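Notes from the Pantry Shelf: the small jar, and what to do with it

Many of you wrote to me after the last item, the one on dried beans, and most of the letters were not about beans. They were about jars. Small jars, mostly, the kind that we buy for one recipe and then keep at the back of the cupboard for two years. So this time I write about small jars with dark things inside them: instant coffee, bouillon, fruit butter, yeast paste, tamarind, spice mixes. I have all of these at home, and I have made every mistake with them that is possible to make.

I will start with the lid. When I moved into my present apartment I put all my jars into one deep drawer, standing up, so that I saw only the lids. It looked very tidy. Then I tried to cook in it. From above, a jar of cloves and a jar of coffee are the same jar. I opened four lids to find one spice, and every time I opened a lid a little bit of smell went out and a little bit of damp air went in. After one month of this I bought a sheet of white round stickers and wrote on each lid with a pencil. Pencil is better than pen for this purpose. A pen makes a nice dark line on the first day, but with greasy fingers it spreads, and after some weeks you have a blue cloud where the word was. Pencil stays.

On each sticker I write two things: the name, and the month when I opened the jar. I do not write the year. If I cannot remember which year it was, the jar has to go.

Aisyah Harahap, who edits this newsletter and corrects my prepositions, does it differently. She does not write on lids at all. She keeps her jars on one narrow shelf at the height of her eyes, only one row deep, with all labels to the front. I visited her kitchen in June and I was jealous of this shelf. She has 17 jars on it and she can find any of them with her left hand while she is stirring with the right. But she has a wall for such a shelf, and I have a wall with a radiator. Please look at your own walls before you decide.

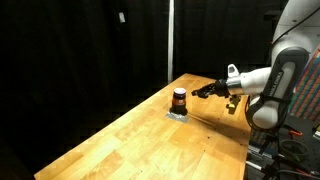 A jar needs a fixed place more than it needs a beautiful place. This is the one rule from my mother's kitchen which I never managed to improve. She had a board beside the stove, and on the board the salt stood always in the same corner, the sugar behind it, and the tea on the other side. If you put the salt back in the wrong corner, she salted the tea. You can teach the same rule to a whole family with a bit of tape. A square of gray duct tape on a butcher-block top, with one small jar standing on it, tells everyone where that jar has to return, also the people who never read a label. I use the tape for the coffee and for the bouillon, and I change it when the corners begin to lift. On an oiled wooden top please try it first in a place that is not seen, for example on the underside. Some tapes leave a sticky shadow of glue, and on some finishes they can pull a little of the surface away. If glue remains, a few drops of cooking oil on a soft cloth, ten minutes of patience, and then warm water with a little soap. Dry the wood directly after.

If you do not want tape on your table, a saucer does the same work. A small tray is even better, but then you must be strict with yourself, because a tray invites guests. First there is one jar on the tray, then a pepper mill, then the keys, then a letter from the bank.

Now the light. I was asked by a reader with a very sunny kitchen if she must buy dark glass for everything. I do not think so. Clear glass is good for the things you finish quickly, and you see when you have to buy more. For the things which you use slowly, like paprika, turmeric or green dried herbs, the light is a real problem. They become pale, and the taste becomes pale with them. Put these inside a cupboard, or in a box with a lid. Coffee too prefers the dark, but a small jar that is empty again in two weeks will not suffer much on the counter, if it is not standing directly in the sun.

Heat is worse than light, in my experience. The shelf above the stove is where most people put the spices, and it is the warmest and dampest shelf in the kitchen. The steam from the pot goes up, and if you shake the jar over the pot, the steam goes also into the jar. Then the powder makes a stone. I use a dry spoon now, always. I keep one short spoon in a cup near the stove only for this, and I do not let it go into any pot. If the powder has already become a stone, you can break it with a fork and still use it when it smells as it should. If it smells of nothing, or smells like a cellar, throw it away and wash the jar.

Washing the jar is a subject of its own. The glass is easy. The lid is the difficult part, and a jar with a clean glass and a lid that smells of pickles is not a clean jar. I learned this with a batch of vanilla sugar which I had to give up completely. What helps me is to lay the lid, inside up, in a bowl with hot water and one spoon of baking soda overnight, then rinse it, and then leave it to dry in open air for a full day. Do not close the jar before both parts are dry. If the lid still smells after that, use this jar for buttons or for screws. There is no shame in a jar of buttons.

For the old paper labels, I fill the jar with hot water from the tap and put it in a bowl of hot water also, so the glue gets warm from both sides. After half an hour most labels come off in one piece. The plastic ones do not care about water, and for these I use the cooking oil again. But I should say that I do not remove all labels any more. A strong color around the middle of a jar is useful, you recognize it from the other side of the room. I kept the red label on my bouillon jar, though now there is something else in it, and my husband has drunk it as coffee one time. After this I put a sticker on the lid there as well.

Some readers asked which jars I buy. I have a set from Brireo, which closes well but has a wide foot and takes much space, and three tall ones from Hassanpour that are pretty and very narrow, so you cannot get a spoon to the bottom. I would not buy the tall ones again. The rest of my jars came with food in them, and these I like the most. The glass is thick enough, the lid fits, and if one falls down on the kitchen floor I am only sorry for what was inside.

About the size I want to say a word too. We all buy too big. A large jar of curry powder is cheaper by weight, but I cook curry two times in a month, and the last third of the large jar is always dust. I now buy the small one, and when it is finished I buy again. If you have a good neighbor you can buy the large one together and divide it on the kitchen table. My neighbor and I do this with cinnamon and with black pepper, and we exchange the empty jars also — hers are always cleaner than mine.

Finally, the question of when to sort. I do it before the spring cleaning, in the cold weeks, when I am in the kitchen anyway with a soup. I take everything out, wipe the shelf, and put back only what I can smell with my eyes closed and give it a name. It takes one afternoon. What has no smell goes out, what I have twice goes together in one jar if both are of similar age. Two half jars of bay leaves, I found this year. And one jar of something brown which neither of us could name, and which we did not taste.

Letters from readers

A reader asks if rice grains in the salt really do something. In my kitchen, yes, a little. I put a small spoon of uncooked rice in the shaker, and the salt runs better in summer. Change the rice when you refill.

Another reader wants to know how to open a lid that is stuck with honey. Turn the jar upside down in a bowl of warm water, only so deep that the lid is covered, and wait five minutes. Dry it well before you try, or the hand will slip. Next time wipe the rim before you close it — I say this to myself also.

In the next item I will write about oil bottles, and how to stop the ring that they leave on the shelf. If you have a method for this, please send it to Aisyah before the end of the month, and tell her if we may print your first name.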